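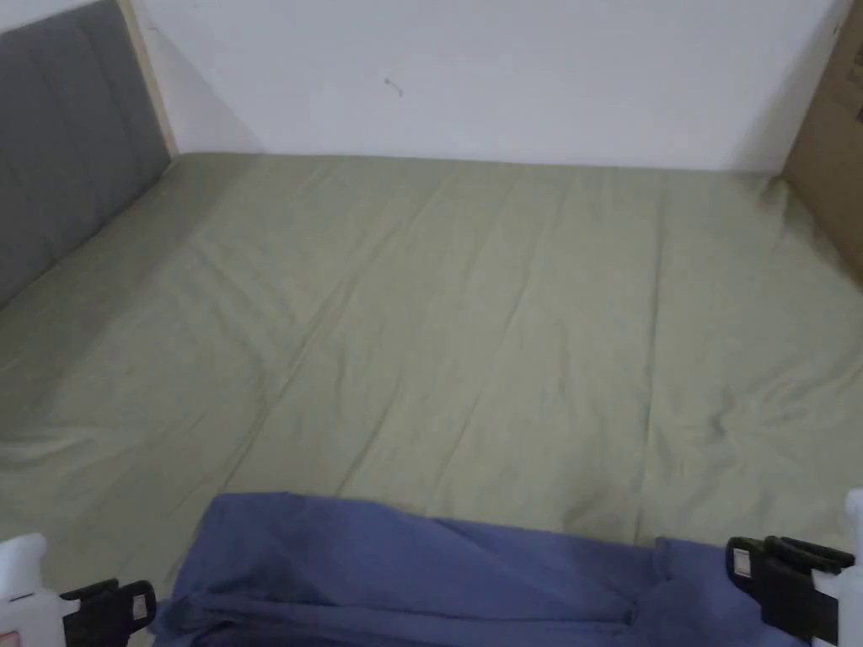 Category: Minutes / Manipulation group

Cloth handling review, May

Present: Lotte Verbruggen (chair), Maarten De Graaf, Humaira Qureshi, Wilma Claeys (minutes)
Apologies: Ineke Koster

1. Previous minutes
Accepted. The Prerau travel claim is still open.

2. Fold results, bedroom set
Maarten presented the numbers for the policy trained on the hand-held gripper demonstrations. Training used some 2,000 demonstrations. He scored 676 of the trials as good folds.

Lotte asked what "good" meant. Maarten said the edges had to look lined up on the final view. Lotte did not accept that as a measure. The same person collected the demonstrations, ran the trials and scored them, and she would not put the result in front of Drevov in that state.

Humaira said the first grasp worries her more than the fold. When a cloth lies bunched on a bed, the jaws go to the two ends of whatever is visible, and the ends of a crumpled pile are often not corners. She suspects the policy has learned "pinch left, pinch right" and gets lucky on small items. Maarten disagreed but had no breakdown by starting state.

Wilma asked whether a blue cloth on a green sheet is a fair test, as the color does much of the work in finding it. Maarten said the bedding varies between homes. Lotte asked for how many of the homes. Not known at the meeting.

Also raised: wrinkles in the sheet underneath. Humaira has seen a jaw take up sheet along with the cloth. Those trials were scored as good if the fold came out, and she thinks they should count as failures. Agreed, with Maarten noting that it will lower the figure.

3. Comparison with Brouwer baseline
Postponed. Lotte sees no point in comparing until item 2 is redone.

4. Actions
- Maarten: split results by starting state and by cloth/sheet color.
- Humaira and Ineke: rescore the trials separately, without seeing Maarten's scores. Ineke to be asked.
- Wilma: tell Nutine the draft will be late.
- Lotte: written definition of a good fold, 2 pages at most.

5. Any other business
The group room is taken from 5 pm next time, so we start earlier.

Last updated: May, after corrections from M. De Graaf to item 2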